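Grasp pose jumps on a cream handle against a clear panel, wrist cam only

Forum: Manipulation > Perception and Planning
Thread status: open

dromeck_dev
Monday, 9:14 am

Running the Jikine stack, build 2343, wrist camera only, no external view. Task is approach and grasp of a cream U-shaped handle, open end down, at the junction of a white curved panel and a transparent one. Wall behind is pale grey-white.

The handle detector is fine at standoff. During the last part of the approach the depth estimate starts to jump between two values. One is the handle bar. The other is whatever is behind the clear panel, seen through the opening of the U. The planner replans on every jump and the arm dithers.

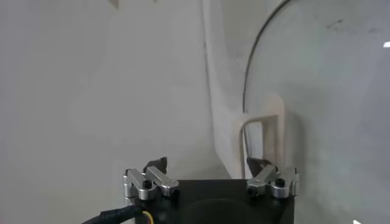
Replan rate is 30 Hz. I have tried a median filter over 4 frames, which slows the jumping but does not remove it. Masking the fingertips out of the depth input made no difference. Log excerpt:

target_z source=handle conf=0.81
target_z source=background conf=0.78
target_z source=handle conf=0.80
replan: goal moved, trajectory discarded

Is there a supported way to make the planner hold a goal?

osman_a
Monday, 9:52 am

Goal hysteresis is in the planner config, goal_hold_ms. Default is 0, so every update is accepted. Set it to 500 and see if the dithering stops. You want the planner to commit before the fingers close in.

Anjani Osman, Ong controls group

flatfield
Monday, 10:20 am

Disagree with fixing this in the planner. A hold timer hides a bad measurement. If the held goal is the background one, the arm drives through the handle with full confidence. The two confidences in that log are too close to pick a winner on score.

Cream on white with a transparent surface next to it is low contrast in color and unreliable in depth. I would stop using depth inside the handle outline altogether. Segment the handle in RGB, erode the mask by a few pixels, sample depth only on what is left, and reject anything farther than the bar.

osman_a
Monday, 10:41 am

Fair on the wrong-goal case, but the timer can be gated. Only latch when source=handle. Then the background value never gets held.

flatfield
Monday, 10:55 am

That assumes the source label is right. It comes from the same depth cluster that is jumping.

dromeck_dev
Monday, 1:37 pm

Tried both.

Hold at 500 with the source gate: dithering gone, but two runs latched a goal too deep and I stopped them by hand. Both were labeled handle. So flatfield is right about the label.

Eroded mask: better. Jumps are rare now. What remains is a slow drift as the handle gets larger in view, and I think the mask is leaking onto the black rim of the clear panel where it passes behind the handle.

azlan_s
Monday, 2:05 pm

Azlan Siregar, I maintain the mask node. The leak at the rim is a known issue. The edge refinement step snaps to the strongest gradient in its search band, and black against a pale background beats cream against white every time. Set refine_band to 0 for this object. You lose some outline accuracy but you are eroding it anyway.

Longer term, fit the handle as a model (bar plus two legs) and track the pose, so depth is one input among several. We did this at Utelthorpe for door hardware. It costs about a day of setup per handle type.

osman_a
Monday, 2:30 pm

A day per handle type is a lot if he has a catalog of them. I would still keep a shorter hold on top of the mask. Cheap and it covers the odd dropout.

dromeck_dev
Monday, 4:48 pm

refine_band=0 removed most of the drift. Keeping the eroded mask, and a hold of two update cycles instead of the long one. No dithering in the runs since lunch. I only have the one handle type at present, so the model fit is next on my list.

Azlan, does the tracker accept a mask with the fingertips already cut out, or does it do its own?

azlan_s
Monday, 5:02 pm

It does its own from the gripper model. Feed it the uncut mask or it will subtract twice.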